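Call for participants: The Drilbridge Breakfast Diary

Flesta is looking for adults in and near Drilbridge who will write down what they eat before noon for 12 weeks and let us compare it with what they told us they eat. Please read the whole page before you sign up. A lot of people who drop out of diary studies say later that they hadn't understood what they were agreeing to, and usually the page they'd been given was at fault.

What this is about

Everyone has been told that breakfast is the most important meal of the day. Lately plenty of people have also been told to skip it. Both pieces of advice get passed around with great confidence, and both lean on studies in which people were asked, often long after the fact, what they normally have in the morning.

We doubt that question. "Normally" does a lot of work in it. In January we sent a short survey around town and got 964 replies, which was more than we were ready for. Most people described a breakfast that sounded like the back of a cereal box. Then 169 of them agreed to keep a diary for a few days, and the diaries did not look much like the survey. The fruit went missing. Coffee turned up where a meal had been. A surprising number of people ate a second breakfast in the car and didn't seem to think of it as food.

A few days isn't much, and people who agree to keep a diary are not like people who don't. So we are not going to tell you what the January results mean. They gave us a reason to do it again with more care, and that is as far as we'll go.

What we are not selling

No meal plan comes out of this. We won't tell you whether to eat eggs. If you are hoping to lose weight, sleep better or get more done before lunch, we have no grounds for promising any of that and would be wary of anyone who did. The study has no food company behind it. One offered, and we said no after reading the part of the agreement that dealt with who would get to see the results first.

We don't think keeping a diary is harmless for everyone, either. If writing down food has ever been a problem for you, please give this one a miss. You don't have to tell us why, and we won't ask.

What you would do

You start with a visit to our room in the Zacharias building, where you fill in the same survey we used in January and go through a practice diary entry with one of us. Allow an hour. The room is up one flight of stairs and there is an elevator at the back.

After that you keep the diary at home. Each morning you write down what you ate and drank before noon, when, where, and whether anybody else was there. If you had nothing, you write "nothing." We would much rather have a row of nothings than a row of oatmeal that didn't happen.

You can use the paper booklet or the Cumus app. We have no strong feelings about which. The app is quicker, and it also sends reminders, and we suspect that a reminder to record breakfast makes some people go and have one. Half the group will have reminders switched off so that we can look at that. You don't get to pick which half you are in.

At the end you come back for another visit, fill in the survey one more time, and hear what your own diary said.

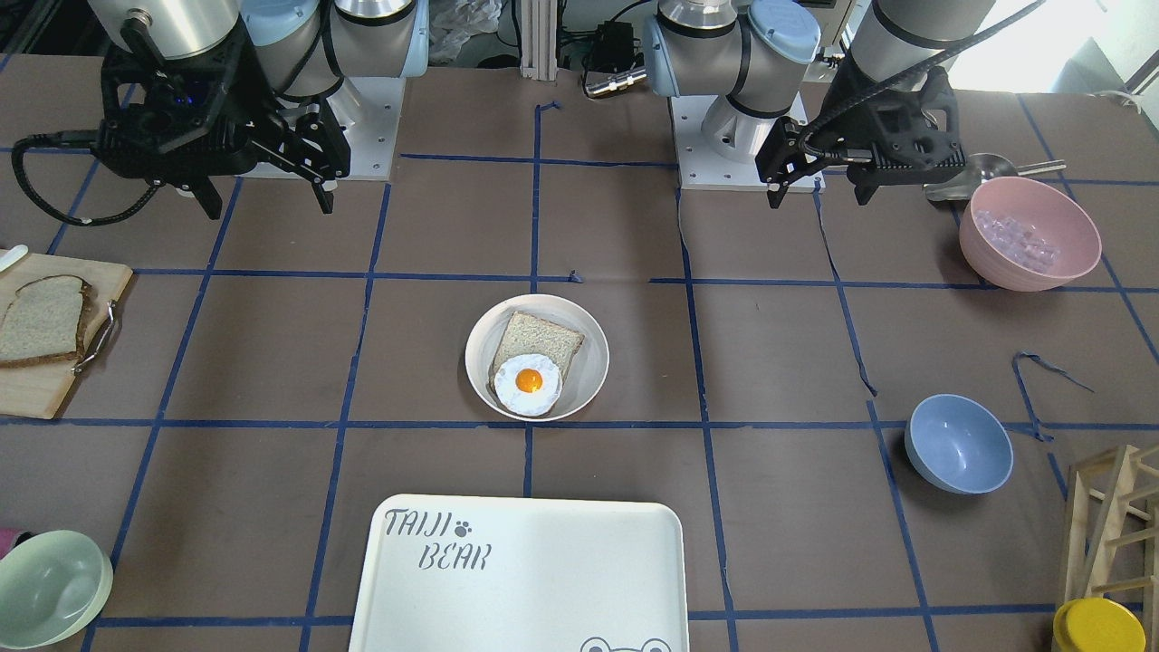

Who can take part

You need to be 18 or older and living within a bus ride of Drilbridge. You should expect to be mostly at home for the length of the study. A week away is fine, and we'd like you to keep the diary going while you're gone, hotel buffet and all.

We have too many early risers. Our January group was heavy with retired people and office workers, and it was light on anyone who works nights, anyone with small children, and anyone under thirty. If you fall into one of those groups you'll be near the top of the list. If you don't, apply anyway, but you may end up waiting.

One person per household, please. Couples tend to compare notes.

We can't take people who work in nutrition, diet coaching or food marketing. We also can't take our own relatives, although several have asked.

What you get

A gift card at the first visit and a larger one at the last. You keep the first one even if you quit the next morning. We thought hard about paying by the entry and decided against it. Pay people for each entry and you get entries, and then you have to wonder how many of them were written in one sitting with one pen.

Bus fare is paid back if you bring the ticket. Coffee is on us and it is not very good.

What happens to your answers

Your name is kept on a separate list from your diary. Mieke Kuipers holds that list and does not work on the results. The people who read the diaries see a number. When the study is over the list is destroyed, and the diaries are kept without names so that others can check our counting. We want them to. If somebody goes through the same pages and reaches a different answer, we'd like to hear it before we've told the newspaper anything.

A word about the app, as people ask. Cumus stores your entries until you send them to us and for a while afterward. We have read its privacy terms and found them no worse than others, and you may take that as faint praise. If it bothers you, take the booklet.

The portion session

Some of you will be asked to come in one extra time for a session on portion sizes. It is optional. "A bowl of cereal" can mean almost anything, and so can "a little butter," and we want to know how far apart two people can be when they write the same words. You'll be asked to show us on a plate what you meant in your diary. It is slower than it sounds and a bit dull.
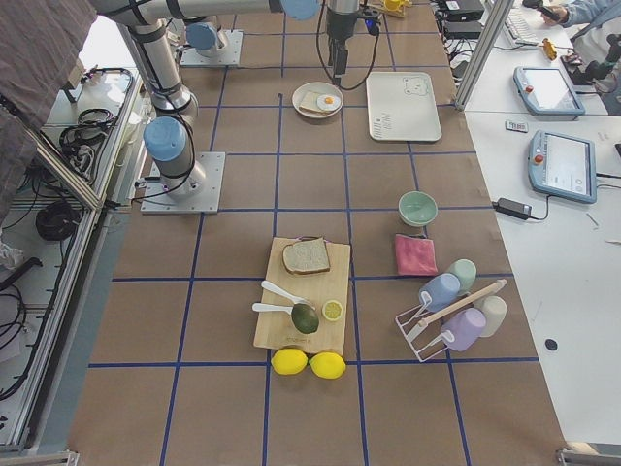
Breakfast things and a round white plate on the taped brown paper.

Yamila Iturra runs these sessions and would like it known that there is no correct amount of jam. She would also like people to stop guessing what she wants to see. Most of us, put in front of a plate and a stranger, serve ourselves a smaller and nicer meal than the one we have at home. If you can resist that, you are exactly who we're after.

Questions we've been asked

Do I have to eat breakfast?
No. Please don't start on our account.

Does coffee count?
Write it down. We'll argue about whether it counts later – we already have.

What if I forget a day?
Leave it blank. Don't fill it in from memory. A blank is useful to us and a guess isn't, and we can't tell them apart once they're on the page.

Will this prove that breakfast matters?
No. It may show how badly people remember it. We could also find that they remember it perfectly well and that January was a fluke, in which case we will say so on this page.

Can I see the questions first?
Yes. Ask Evelien Van der Linden for a copy of the survey. If you find one of the questions confusing or leading, tell her. Two have been rewritten already after complaints, and the complaints were fair.

How to apply

Write to Boglárka Lakatos at Flesta, Zacharias building, Drilbridge, or leave a note at the front desk with your name, a phone number and the hours when you can usually be reached. Tell us whether you work nights. You don't need to tell us what you had this morning.

Applications close May 1, 2023. Huia Mahuika will call everyone who applies, including the people we can't take. If you change your mind before the call comes, just say so when she rings.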